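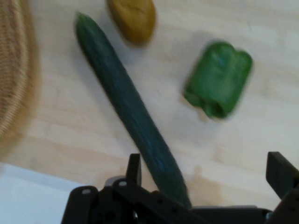

Farnwood Pet Memorials - part time engraver wanted

Small workshop, 5 of us. Cat and dog urns, name plates, garden stones. Busy season starts in October so need someone soon.

Hours: 30 a week, mornings mostly. Some Saturdays.

You'll be doing lettering, proofing names and dates (spelling matters!!), packing orders, answering the odd email from familes. Kind and patient please. Engraving experience nice, will train.

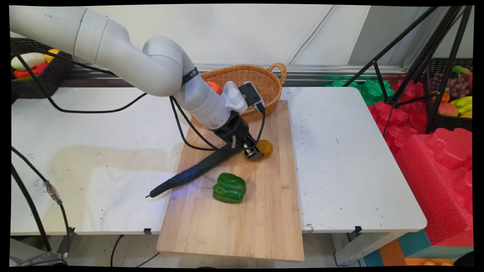 How to apply

Short note plus two samples of neat work, anything is fine. Drop off at Farnwood, 491 Phillips Road, side door. No calls pls, machines are to loud.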